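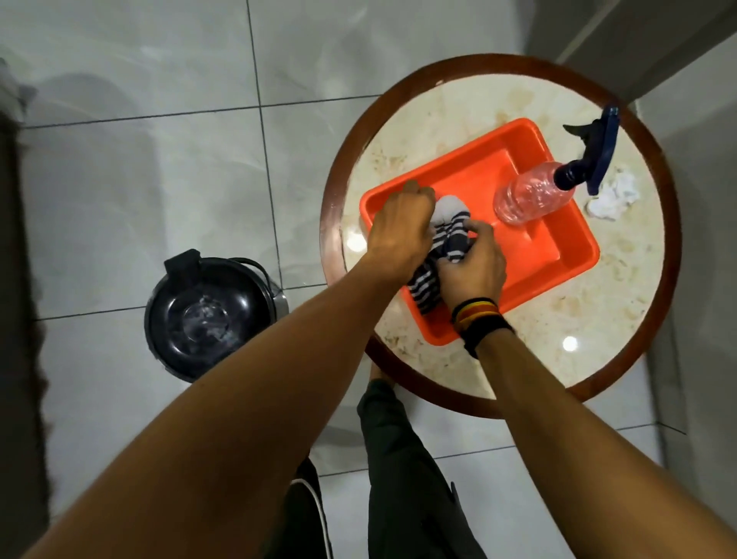 Tinham Home Skills Programme
Progress report to the Nasura Fund, second period
Prepared by Samira Saliba, Programme Manager

1. Purpose of this report

This report covers the second period of the grant made towards the Tinham Home Skills Programme. It sets out progress on the hand laundry and garment care strand, the position on the budget, and matters on which we would welcome the Fund's guidance before the final period begins in June.

2. Activity in the period

The hand laundry strand was offered to people who had recently moved into their own tenancy and had no washing machine, or who shared one with other households. A total of 29 participants enrolled, against a target of 25 in the grant agreement. Sessions were led by Priya Nguyen-Tran and assisted by Cherry Mae Pascual.

Each participant worked through the care of small items first: socks, underwear, tea towels and cloths. Socks proved the most useful starting point. They are small enough to be handled over a tray on an ordinary table, and the toe and heel require the same attention to soiled areas that a collar or cuff will need later. Participants were taught to hold one end firmly and work the fabric along its length, and to treat striped or dark items separately from whites until they were confident that the dye was fast.

Later sessions dealt with shirts, knitwear and bed linen. Bed linen was introduced at the request of participants and was not part of the original plan. It took more time than expected, and two sessions on mending were shortened as a result.

3. Equipment

The Fund's contribution met the cost of shallow trays, buckets and refillable spray bottles. Trays were preferred to bowls after the first period, when several participants reported that they had no sink large enough to hold a bowl. A tray can be used on a table and emptied into a bucket on the floor.

Drying racks were ordered from Flemar and arrived later than agreed. Three were returned with faulty hinges and have been replaced without charge. Every participant who completed the strand has now received a rack to keep.

4. Outcomes

Of those enrolled, 69 per cent completed all sessions. The principal reasons given for leaving early were changes in working hours and a move out of the district. All who completed were asked to fill in a short form, and the return rate was 100 per cent. Most stated that they now wash small items at home between visits to the launderette. A smaller group said that they still found wringing heavy items difficult, and one participant with arthritis was referred to Gwendolyn Greenberg for individual advice on grip and posture.

5. Difficulties

Attendance at the evening sessions was weaker than in the daytime. The room at Mahmoud House is available until 8 pm, and participants travelling from the north of the district had difficulty arriving in time. We have moved the later start forward by half an hour. It is too early to report on the effect.

Water marks on table tops were raised by the building manager. Mats have been purchased from the consumables budget and are now placed under trays wherever the surface is polished.

6. Budget

Expenditure is within the approved total. There is an underspend on travel and a small overspend on consumables, mainly detergent. We request permission to transfer the travel underspend to consumables for the final period. A revised budget has been sent separately by Harriet Obi, Finance Officer.

7. Next period

The mending sessions will be restored to their full length. A printed care sheet, covering stain treatment, wool and drying indoors, is in draft and will be submitted to the Fund for comment before printing. We should be grateful for confirmation of whether the Fund's name is to appear on it.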